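Apr 29, 2026

I slept badly again, so I read in bed until it became light. The book is the second part of the Jurčo stories, and I still don't know if I like it. In the first part he was a boy who stole plums. Now he is a grown man who writes letters to the tax office, and I must look up a word on every page. I am on page 322. I promised myself to finish before May, and this promise was not very wise.

After breakfast I walked to Clallwood along the canal. The water is high. Somebody has repaired the small bridge, but the new boards are a different color and it looks like a mouth with new teeth. I bought onions, two lemons and the dark bread. The woman in the bakery asked me if I am "settled in" now, and I said yes, after 47 months I think I am. She laughed, so maybe I answered too exactly. I wrote "settled in" in my notebook, next to "settle up" and "settle down", which have other meanings.

My sister called at noon. She wants to sell our father's garden in Binov. I understood her reasons and I did not argue, but afterwards I peeled all the onions although I needed only one. The walnut tree there is older than both of us. I asked her to wait until I can come and see it, and she said she will wait until the end of May.

In the afternoon I sorted the photos on my phone, because it says the memory is full. I deleted many, mostly of clouds and receipts.
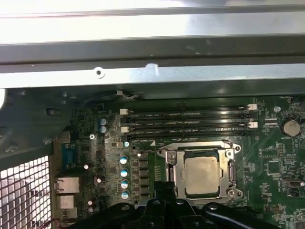
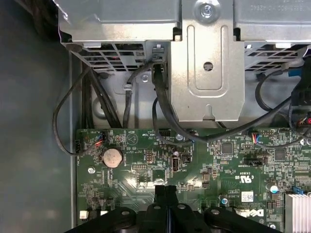 Then I made the onion soup. It needed more salt, but Christos Pappas came at seven and ate two plates of it, and he brought back my umbrella. We talked about the garden. He thinks I should ask my sister for a cutting from the walnut, or some nuts to plant, and that a tree begins to give after many years anyway, so better to start soon. I have only a balcony. He said his cousin in Sukeck has land and owes him 20 euros.

I will write to her tomorrow. Now Jurčo, ten pages, and then the lamp off.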